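Walking the Ridgeway in bits

I have been walking the Ridgeway in sections since last November, mostly on Tuesdays when I don't work. Rochelle Castellanos from my old office comes when she can. We park one car at each end, so a short walk takes up most of a day.

Last week we did a stretch I'd been putting off, as it's mainly chalk track with no shade and one tap. We set off at half past eight and had the first hour to ourselves apart from a man with two spaniels. 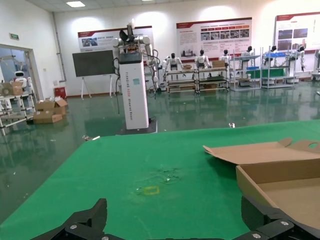
My boots are on their third set of laces. I bought waxed ones this time and they stay tied, but they squeak. Rochelle wears trail shoes and says boots are a waste of money. She did get wet feet in the long grass, though.

We had lunch on a bank out of the wind. Cheese and pickle, and a flask of tea that tasted of the last thing in the flask, probably soup. 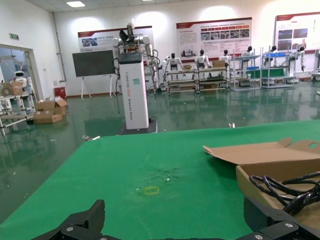

After lunch the track was rutted and slow going. My phone gave 2742 steps for the last part, down to the lane, and I would have guessed about 3000. My left knee was sore on the steps at home but fine by morning.

The next section has a pub near the end, so we'll start a bit later and eat there.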